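Restow
A thread for households and shared buildings on the care of microfibre towels. We receive more enquiries on this subject than on any other part of the linen cupboard, and the guidance below replaces the posts we published in December. 1/11

Microfibre should be washed separately from cotton. Cotton sheds lint, microfibre holds on to it, and a towel that has been through one mixed load may need several washes before it is clear again. 2/11

The recommended temperature is 40 degrees unless the label states otherwise. Fabric softener should not be used at any stage. Residents of Fliltbridge, where the water is hard, are advised to measure detergent for hard water and to select the extra rinse. 3/11

Towels should be dried on a line or an airer. Where a tumble dryer is the only option, please use the lowest setting and remove the towels promptly. They should be fully dry before they are folded, including along any bound edge, where damp tends to remain longest. 4/11

Folding is best done on a covered table. A plain cloth gives some grip, so that the lower layer stays in place while the upper one is brought across. Smooth the towel from the middle outwards with a flat palm before making the second fold. 5/11

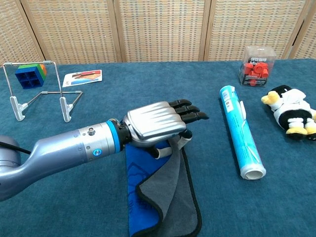
Two-tone towels should be folded the same way each time, with the same colour outermost. Our correspondent Koen Vanhove asks whether it matters which side is chosen. It does not, provided that everyone who uses the cupboard makes the same choice. 6/11

Piped edges require a little more care. The piping is thicker than the cloth and will push a stack out of level if every edge lies on the same side. We suggest turning alternate towels so that the folded side and the piped side take turns at the front of the shelf. 7/11

On the height of stacks: our advice remains a maximum of 6 towels. Taller stacks lean, and the towels at the bottom are seldom taken out. Newly washed towels should go to the bottom of the stack and towels for use should be taken from the top. 8/11

We have been asked about storage boxes. A closed box is suitable for towels that will be put away for a season. For towels in weekly use, an open shelf is preferable. Tài Hoàng has prepared a one-page shelf plan for narrow cupboards, which may be requested by direct message. Please quote sheet 27. 9/11

Towels that no longer absorb water should be moved to cleaning duties. A corner may be snipped so that they are not returned to the bathroom pile by mistake. Those kept for floors and bicycles should be washed on their own and stored away from the rest. 10/11

The next open session on household linen will be held on Saturday at 10 am in the Vashisht Room. Those attending are invited to bring two or three towels of different sizes, clean and dry. Places may be reserved by replying to this post with the reference 1739. 11/11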